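Filed under: Course Materials > Home and Workroom > Surfaces

Last updated: Apr 17, 2022

Week 2 notes: Plain surfaces and what people claim for them
Course leader: Wiebke Wendt

These notes go with the session on tabletops and counters. They assume you did the reading from last time, the chapter by Benedikt Lammers on finishes. If you didn't, read at least his section on gloss before you start the exercise, since I will refer to it and won't summarize it.

The claims

Showroom copy for a plain pale top says much the same thing everywhere. It makes the room look bigger. It is easier to keep clean. It goes with anything. It is calming to work at. I collected these from the Carkwood and Noramen brochures we passed around in class, and you will find them in nearly the same words in both.

I don't say they are all false. I do say that none of them came with any evidence, and that two of them are hard to square with each other. A surface that shows every crumb is sold as "hygienic," and a surface that hides crumbs is sold as "practical." Both may be sold by the same person on the same afternoon. When you write up your own project, pick one meaning for "easy to keep clean" and stay with it. Does it take less wiping? Does it look clean for longer? Is it clean, in the sense that there is less on it? These are separate questions and you would test them in separate ways.

"Makes the room look bigger"

Bigger than what? Usually than the same room with a dark top in it, which the customer has never seen. Lammers is fairly gentle about this one. I am less so. Wall color, window position and the amount of stuff standing around all change along with the counter when somebody redoes a kitchen, and then the counter gets the credit.

Try it on a small scale if you like. Lay a pale sheet over a dark desk, leave everything else where it is and ask a few people what has changed. Don't tell them what the exercise is for.

Contrast, the one claim I take seriously

What a plain surface does well is let you see what is lying on it or held over it. This is old workroom knowledge. People who sew with dark thread like a light table, and people who sort white buttons put down a dark cloth. It needs no theory of calm. 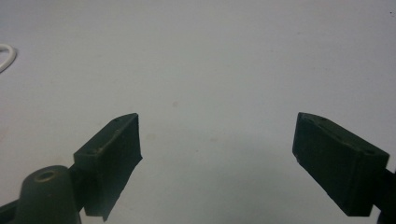 Contrast depends on the object as much as on the top, and this is where the brochures go quiet. Dark green against pale gray-white separates well: you can follow the slanted ends and find the small round holes in them, and on the left you can even pick out the slightly ragged edge that faces the middle. Put a pale gray part over the same surface and I would expect most of that to get harder. So "good contrast" is never a property of a counter. It belongs to a pair, and you should name both halves of the pair whenever you use the word.

Look at the faces as well as the outlines. A dark matte thing on a light ground gives you a strong outline and may give you very little inside it. If your work is checking outlines, fine. If your work is checking for scratches on a dark part, a pale table won't do it for you, and you want to think about the lamp first.

Plain versus patterned

Flecked and grained tops are said to "hide wear." They probably do. They also hide a dropped pin. The Falcão sample board has a heavy speckle at one end and goes nearly plain toward the other, so you can slide the same pin along it and note where you lose sight of it. Do this at normal working distance and resist bending down. Bring your reading glasses if you use them, and say in your notes that you did.

I would be careful with the opposite conclusion too. A fully plain surface gives the eye little to measure by. People misjudge distances on a bare top, or so I have always been told, and I have repeated it to students for years without checking. One of you could check it.

Color names

Do not write "white" if you mean pale gray, and do not use the maker's name for a shade as if it were a description. Flaka sells a top called "Flaka 819." That is a catalog number. It tells the reader nothing about what you saw, and the next printing may not match. Write "pale gray-white, plain" or whatever fits, and add what light you saw it in – north window, ceiling lamp, desk lamp. Photographs shift color. If your only record is a photograph, say so.

Exercise (30 minutes, in pairs)

Choose one surface in the building. It doesn't have to be a good one.

Take 10 small objects from the box and sort them by how easily you can see them against it. Agree on the order before you talk about reasons.

Swap surfaces with another pair and sort the same objects again. Mark which ones moved.

Write one paragraph on the object that moved the most. If nothing moved, write that down, and say whether the two surfaces were different enough for the test to mean anything.

Please leave out "calming," "timeless" and "clean lines." If you feel you need one of them, say who was calmed and how you know.

For next time

Read Lammers on edges and joints, and bring one brochure page of your own with the claims underlined. Any maker will do. Pages with a price on them tend to be more careful with their wording – that is my impression, anyway, and we will see if the pile bears it out.

Wendt's notes on lamps are in the same folder as this handout. They were written for an older room and the switch numbers are wrong.

Contact the course office | Copyright and reuse | Back to top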